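Jornada de puertas abiertas de Bouazza

148 veces compartido · 4 comentarios

La jornada de puertas abiertas de Bouazza es una demostración pública de robótica de manipulación que organiza cada año, en el mes de marzo, el taller Bouazza, dedicado a la automatización de tareas de mesa. El acto combina una visita guiada a las instalaciones, una sesión técnica sobre aprendizaje por imitación y una parte práctica en la que los asistentes manejan pinzas de mano instrumentadas. Se celebra en su forma actual desde que el taller abandonó la robótica de soldadura, actividad con la que había iniciado su andadura en 2005.

Antecedentes

El taller Bouazza fue fundado en 2005 por Mohcine Shawky como empresa de mantenimiento de células de soldadura por arco. Durante su primera etapa las visitas se limitaban a clientes y a alumnos de formación profesional, y consistían en un recorrido por las celdas en funcionamiento, siempre detrás del vallado perimetral. El visitante no intervenía en ningún momento del ciclo.

El paso a la manipulación de objetos domésticos y de oficina se produjo con la incorporación de Souad Saber como responsable técnica. Saber procedía de la firma Flenedov, fabricante de efectores finales, y trajo consigo un planteamiento distinto del trabajo: en lugar de programar trayectorias punto a punto, se registran demostraciones humanas y se entrena con ellas una política de control. La maquinaria de soldadura se vendió de forma escalonada y la nave principal se dividió en salas de tamaño reducido, con mobiliario corriente.

La primera jornada con participación del público se organizó a propuesta de Hülya Erdem, encargada de formación. Su argumento, recogido en la memoria interna de aquel año, era que el funcionamiento de una pinza de mano se comprende en pocos minutos de uso, mientras que una presentación oral equivalente exige una base previa de cinemática que la mayor parte de los visitantes no posee.

Organización de la visita

El recorrido se realiza en grupos pequeños y comienza a las 9:30 en el vestíbulo. La inscripción es gratuita y previa. Los menores deben ir acompañados y no participan en la parte práctica por debajo de la edad que fija el seguro del taller.

La primera parada es el banco de calibración, donde Mohcine Hajji explica el procedimiento con el que se determina la posición de cada pinza respecto a la cámara. La segunda es la sala de servidores, que se observa desde la puerta. La tercera corresponde a la celda del brazo Nutach, un manipulador de seis ejes sobre el que se ejecutan las políticas ya entrenadas. La última parada es la sala de demostraciones, en la que se desarrolla la parte práctica.

Entre la segunda y la tercera parada se intercala una sesión técnica impartida por Saber. El contenido ha variado con las ediciones, pero mantiene un núcleo estable: formulación del problema, obtención de datos, sincronización de señales, entrenamiento y evaluación. Las transparencias se entregan impresas al final. En una de las ediciones se distribuyeron 800 ejemplares entre la jornada y los centros educativos de la zona, cifra que no ha vuelto a alcanzarse por el coste de impresión.

Fundamento técnico

El sistema que se muestra al público recibe el nombre de Rular y consta de dos pinzas de mano, una cámara situada en la cabeza del operador y un programa de registro. Carece de brazo mecánico: el operador sostiene las pinzas y las desplaza con sus propios brazos, de modo que el movimiento registrado es humano y la geometría de contacto con el objeto es la de un efector robótico. Esta característica permite trasladar después las demostraciones al brazo Nutach sin que el agarre cambie de naturaleza.

La posición y la orientación de cada pinza se estiman por visión. Para ello se fijan a ella marcadores fiduciales, patrones cuadrados en blanco y negro cuya forma y tamaño conoce el programa. Un marcador plano deja de ser legible cuando se inclina demasiado respecto al eje óptico, motivo por el que Rular los dispone sobre las caras de un cubo. Con cualquier giro razonable de la muñeca, al menos una cara queda orientada hacia la cámara. Cuando hay dos o más caras visibles, el programa combina las estimaciones y descarta las que presentan un error de reproyección superior al umbral.

La apertura de los dedos se mide por separado y se transmite junto con una marca temporal. La sincronización entre esta señal y el vídeo es uno de los puntos que más tiempo ocupa en la sesión de Saber. Un desfase de unos pocos fotogramas basta para que la política aprenda a cerrar la pinza antes de llegar al objeto, defecto que se manifiesta en el brazo como un empuje lateral.

Cada demostración se guarda como un episodio independiente. Los episodios en los que se pierde el seguimiento de una de las dos pinzas durante un intervalo prolongado se marcan para revisión manual, tarea que realiza Hendrik Mabaso. Mabaso es también el autor de la guía de etiquetado que emplea el taller, en la que se distingue entre fallo de agarre, fallo de seguimiento y fallo de protocolo. Este último agrupa los casos en que el operador ejecuta una tarea distinta de la solicitada.

Tareas de demostración

Las tareas propuestas a los visitantes utilizan objetos de uso común. El criterio de selección, según la documentación de la jornada, es que el participante conozca el objeto y no necesite instrucciones acerca de él, con el fin de que toda la atención recaiga en la pinza. Se han empleado tazas, paños, cajas con tapa, cubiertos y periféricos de ordenador.

El ratón con cable ocupa un lugar particular en el repertorio. Su carcasa es rígida y de forma redondeada, por lo que el agarre debe hacerse por los flancos; el cable, en cambio, es deformable, se arrastra sobre la superficie y ejerce una tracción variable según la posición. Saber lo utiliza para ilustrar la diferencia entre el estado de un sólido, descrito con seis parámetros, y el de un objeto lineal deformable, para el que no existe una descripción compacta de uso general. La tarea se plantea como bimanual: una pinza sujeta el ratón y la otra permanece abierta sobre la mesa, disponible para intervenir sobre el cable.
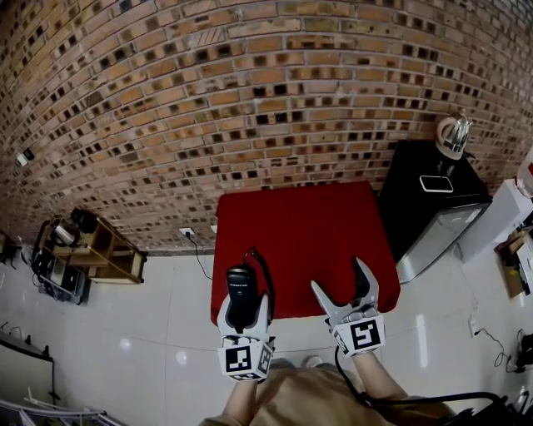

La parte práctica se realiza por turnos. El participante se coloca de pie frente a la mesa, ajusta la cámara y efectúa una secuencia de comprobación que consiste en abrir y cerrar ambas pinzas y girarlas ante el objetivo. Hajji verifica en pantalla que los dos cubos se detectan y autoriza el inicio. Se recomienda mantener los codos separados del torso y evitar que una pinza oculte el cubo de la otra, error habitual en los primeros intentos.

Las condiciones de la sala se mantienen deliberadamente domésticas. El taller no retira el mobiliario ni los aparatos que no intervienen en la tarea, al considerar que una política entrenada ante fondos uniformes se degrada al trasladarla a una vivienda o a una oficina. Los suelos brillantes plantean una dificultad añadida por los reflejos, que pueden alterar la exposición automática de la cámara. El protocolo vigente fija la exposición de forma manual al comienzo de cada turno.

Los episodios grabados por visitantes se emplean en el entrenamiento únicamente con consentimiento escrito. El formulario se firma en el vestíbulo y puede revocarse. Los de quienes no lo firman se borran al terminar el turno.

Recepción y limitaciones

La valoración de los centros educativos asistentes ha sido en general favorable, con reservas sobre la duración de la parte práctica, que muchos grupos consideran corta. Erdem ha propuesto trasladar la sesión técnica a la tarde y dedicar la mañana completa a las pinzas, cambio que sigue pendiente.

Se ha señalado asimismo que la demostración muestra con detalle la captura de datos y concede poco espacio a la ejecución autónoma. La celda del brazo Nutach se visita en régimen de observación y en algunas ediciones ha permanecido detenida por mantenimiento. Shawky ha respondido que la repetición de una tarea por el brazo ofrece menos información al visitante que el manejo directo del instrumento, postura que no comparten todos los miembros del equipo.

En el plano técnico, Rular no registra fuerza de contacto. El operador percibe la resistencia del objeto a través del mango, pero esa información no queda en los datos y la política no dispone de ella. Una versión con galgas en los dedos se encuentra en pruebas y no se ha mostrado al público.

Véase también

Aprendizaje por imitación
Marcador fiducial
Manipulación bimanual
Objeto lineal deformable

Comentarios (4)

tornillo_m6
Estuve en la última edición. El artículo no dice que las pinzas pesan lo suyo al cabo de un rato. A mí el antebrazo me lo recordó al día siguiente.

Profe de Tecnología
¿Saben si admiten grupos de bachillerato o solo de formación profesional? En el formulario no aparece la opción.

Hülya Erdem
Admitimos ambos. Hay que elegir «otros centros» e indicar el curso en observaciones. Vamos a corregir el formulario.

r_casals
En el apartado de sincronización convendría precisar si la marca temporal la pone la pinza o el ordenador que recibe la señal. No es lo mismo para calcular el desfase.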